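**Toy with French animal labels, how do you use the trays?**

**arkness_mum**

Hello all. I bought this second-hand for my daughter in November. There was no paper with it and no box.
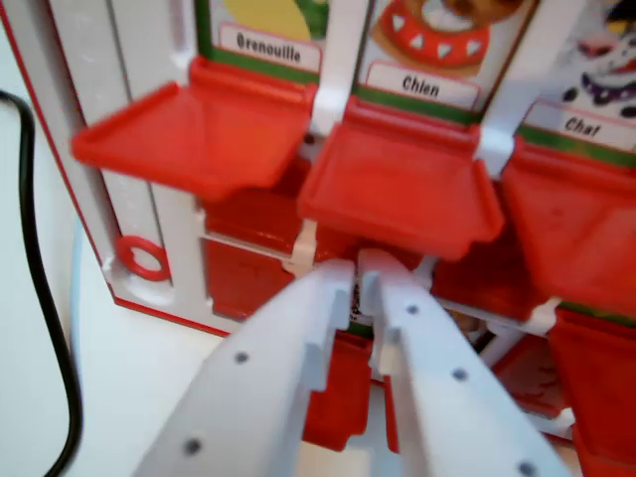

### Replies

**manju_k**

Nice find! We had a similar one in our playgroup. The children put small cards in the tray under the right name, Grenouille, Chien or Chat. For ours we made new cards at home, 12 of them, and it was a good game for rainy days.

**Wieser**

I am not sure I agree with Manju. For me the trays are too steep for cards, they will slide down. I would try wooden beads or small animals.

**arkness_mum**

Thank you both. My daughter is three and she does not read yet. Is it too early for French words? At home we speak English and Danish.

**drusholm_dad**

Not too early. She will look at the pictures and you say the word. Mine learned "grenouille" before he could say "frog" properly.

**Wieser**

On this I agree. But please no beads for a child who still puts things in the mouth, I should have written it before.

**manju_k**

My cards did not slide, Wieser :) I used thick card and cut it a bit wide. If you want, I can send you my drawings.

— Manju Kushwaha

**arkness_mum**

Yes please! I will try the cards first and write again.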